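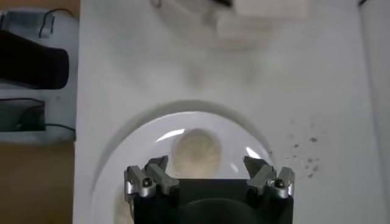
How many demonstrations should I record before I train a new task?

Plan on 300 good ones for a two-arm task with soft objects. You can train on fewer to check that your setup works, but don't judge the result until you have the full set.

Plideo Two-Arm Kit, Set-up Guide
Section 6: Recording Demonstrations by Remote Control
Revised 2/12/24

This section covers recording a task with the leader arms. It assumes that both follower arms are mounted and calibrated (Section 3) and that the head and wrist cameras show a live picture in Plideo Console (Section 5). To teach a task by moving the follower arms with your hands, see Section 7. The two methods write to the same file format, but do not mix them in one task folder.

The worked task in this section is moving steamed buns from a steamer to a plate. Replace the objects with your own as you go. The order of the steps stays the same.

6.1 Before you start

You need:
- Both leader arms, connected and showing green in the Console
- One operator at the leader arms
- One person at the laptop to start, stop and label each episode
- The objects for the task
- Enough free disk space (the Console shows the amount on the Storage tab)

One person can do both jobs with the foot pedal. The pedal is sold separately, and its set-up is in Section 9.

CAUTION: Keep hands and faces out of the reach of both follower arms whenever the Console shows FOLLOWING. The arms copy the leaders at once, including any bump or drop. Press Hold before you reach in to move an object.

CAUTION: The arms and grippers are not sealed against steam or water. Record with the appliance switched off and unplugged, and with the food at room temperature. Food handled by the grippers must not be eaten.

6.2 Laying out the table

1. Clear the table of anything that is not part of the task.
2. Place the main object (the steamer) in the middle, where both arms can reach it.
3. Place the target (the plate) on the side of the arm that will do the carrying.
4. Put loose parts, such as lids, on the opposite side and lay them flat.
5. Open the head camera view and check that every object the task uses is fully inside it.
6. Open each wrist camera view and move that arm over the target. You should be able to see the target past the fingers when the gripper is open.
7. Press Save Layout. The Console stores a still from each camera that you can overlay on the live picture when you reset.

NOTE: Crumbs and small marks on the table can stay. If you wipe the table halfway through a set, record at least 40 more episodes afterward so the clean table is well covered too.

NOTE: Glossy plates and polished steel throw highlights that move when the lighting changes. Close the blinds or leave them open, but keep them the same within a session. Vary the light between sessions if the robot will work at different times of day.

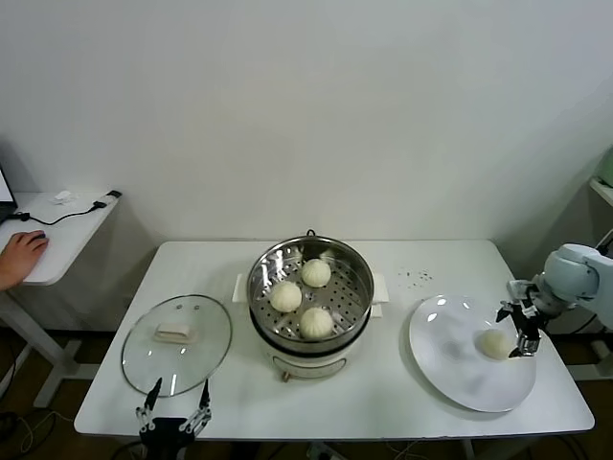 Grip direction is the choice that most affects how well a soft-object task trains. Choose one before the first episode and use it every time. In the bun task the carrying gripper pinches the bun from the side, as the right one is doing on the plate, with the fingers on the body of the bun and clear of the pleats on top. A pinch from above also works for firm objects, but with a soft bun it tends to tear the folds. The other gripper waits open near the front of the table, by the lid, and its fingers point up. Park the idle arm in that same pose for every episode of the set.

6.3 Recording an episode

1. Put the leader arms in the start pose. The Console will not let you start if a leader and its follower disagree by more than the limit set in Section 3.
2. The person at the laptop selects the task folder and clicks Arm Episode.
3. Wait for the tone, then begin moving. Leave a short pause at the start, no longer than a breath.
4. Move the carrying arm over the steamer and lower it until the fingers are on either side of the bun you have chosen.
5. Close slowly. Stop closing when the bun begins to lift with the fingers. Squeezing harder will not hold it better.
6. Raise the bun straight up until it clears the rim.
7. Carry it to the plate in one smooth path.
8. Lower it until it touches the plate, and then open the gripper. Do not let it drop.
9. Back the fingers away sideways before you raise the arm.
10. Return to the waiting pose. The person at the laptop clicks End Episode and marks it Keep or Discard.

If you miss the grip, try again within the same episode. One or two corrected misses are useful to the training. Discard the episode if you have to press Hold, if a bun falls off the table, or if someone reaches into the work area while the arms are following.

NOTE: Work at the speed you want the robot to work at. New operators usually slow down as they get close to an object and stop completely before closing. Long stops teach the robot to stop too.

NOTE: The operator may look at the table directly or at the camera views. Beathag Cowie, who trains operators at our Lullthorpe site, asks new people to use the camera views alone for their first session. If you cannot do the grip from what the cameras show, the trained robot will have the same difficulty.

6.4 Resetting between episodes

1. Press Hold and wait for the HELD message.
2. Put the buns back in the steamer by hand, or record the return trip as a task of its own.
3. Turn on the layout overlay and line up the steamer and lid with the stored still.
4. Move the plate a little from its last position, by no more than a hand's width.
5. Change which bun is picked first.
6. Release Hold.

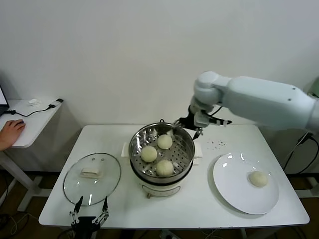

Steps 4 and 5 are easy to skip when you are tired, and a set recorded without them will look fine in the Console. The robot will then fail as soon as the plate is set down somewhere new. Vary the starting load as well: record some episodes with a full steamer, some with the steamer partly empty, and some with a bun already on the plate. Keep the arms' waiting poses the same throughout.

Replace a bun when its skin splits or it no longer springs back after a grip. Keep spares in a closed container. Foam buns last longer and are good for practice, but give them their own folder.

6.5 Labeling

Type a short label for each task, in plain words, and use the same label for every episode in the folder. "Move the bun from the steamer to the plate" is a good label. "Bun test new" is not. If the task involves a choice of object, name it in the label ("Move the back bun to the plate") and check it before you click Keep. Labels can be changed later under Edit > Folder, but only for the whole folder.

6.6 Checking a session

Stop and review after almost 40 minutes of recording, or sooner if the operator is making more mistakes than before. Play back the last few episodes with all cameras side by side.

Check that:
- The object stays in view of at least one camera through the whole move
- The gripper opening on the graph matches what you see in the video
- The pauses at the start and end are short
- The idle arm does not drift

Drift in the idle arm usually means the leader is not resting in its cradle. Seat it and run the quick calibration again. Episodes with visible drift should be discarded.

6.7 Messages you may see

LEADER MISMATCH: A leader and its follower are in different poses. Move the leader slowly toward the follower's pose until the message clears.

CAMERA LATE: Frames from one camera are arriving behind the others. Plug the camera straight into the laptop, without a hub. The episode is marked Discard for you.

GRIP LIMIT: The gripper has reached its force limit and stopped closing. Open the leader trigger and try again. If this comes up often with soft objects, lower the limit on the Grippers tab.

CODE 571: The episode was recorded but could not be written to disk. Do not close the Console. Free some space and click Retry.

If code 571 comes back after a retry, export the log and send it to Ravindra Prajapati at the support desk, along with your Console version. Include the name of the task folder.

Go on to Section 7 for hand-guided teaching, or to Section 8 if your set is complete and you are ready to train.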